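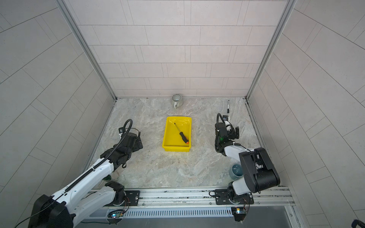
OK, so, dress codes. I got interested in them because of a hat. My uncle was turned away from a supper club in January for wearing a knit cap, and while he stood on the sidewalk he counted caps going in past him (he got to four before he gave up and went for noodles). A rule is a tool, and I like to think of it the way I think of that screwdriver lying in the yellow tray: it can be a perfectly good one, and everything still depends on who picks it up. Pause here and let people settle.

Ask for hands. Who has been told at the door that they weren't dressed right? Who has watched somebody else be told? Wait for the second set of hands — it's usually bigger.

Now the survey. Josée Li and I wrote to 233 restaurants and bars and asked for a copy of whatever their door staff work from. We got 124 replies. Some sent a laminated card, some sent a link, and one place, Orkska, sent a very nice letter saying the host "just knows." Read that out slowly. It gets a laugh, and then I want to ask what exactly the host knows.

Words that kept coming up: neat, proper, upscale, appropriate. Try to define any of those to a teenager in basketball shorts. Oranuch Rungrueang worked a host stand for years and told me she had no trouble with "no swimwear." Everyone can see swimwear! It was "proper shoes" that started the arguments, and she was the one left having them.
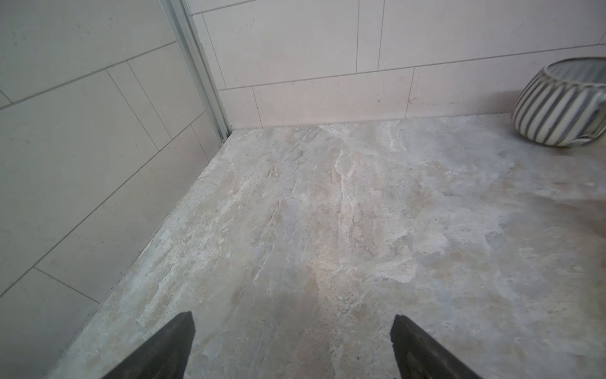
She also said the manager was never at the door when it happened. He'd come out later, back up whatever had been decided, and offer a free dessert. Don't rush this bit, I always rush it.

Move to what can be done. Petrenko, the grill Murray Boychuk runs, threw out its old policy and wrote a new one in two lines: shirt and shoes required, no exceptions either way. He prints it on the booking page and on the door, same words in both places. He was worried about losing the fancy crowd. I asked him how that went and he said the fancy crowd came in and ordered the ribs.

If there's time, tell the Saturnino Casado story (the sandals, the wedding party, the borrowed loafers two sizes too big). If there isn't, skip to complaints.

Complaints: write down the time, the name of the person who spoke to you, and the exact words used. Ask to see the rule. Keep your voice down if you can manage it, I know it's hard.

Then questions. Handouts are on the chair by the exit, please take one each.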